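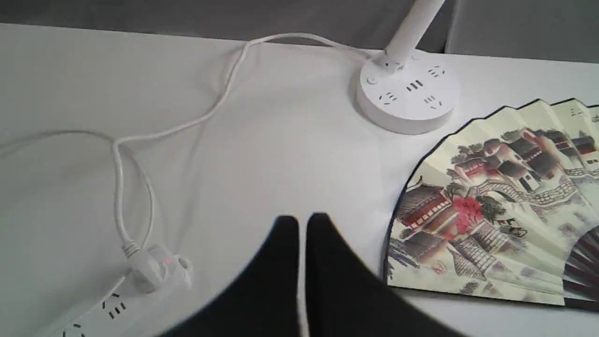

**Ticket 800 — Tessier desk lamp with outlets in base**
Status: open, 2024-12-22

Reported: lamp cuts out after 45 minutes. Sender says the lamp is faulty. I doubt it.

- Lamp is plugged into a white power strip, and its own base is a strip with four more sockets. Nurnen's sheet says no strip into strip. Was that read?
- "Tried another outlet" — which one? Another socket on the same strip proves nothing.
- Same complaint from Gutstead in July, closed as "fixed itself." I don't buy that either.

Next: plug lamp straight into the wall, nothing in the base, run it 5 hours. No swap until then.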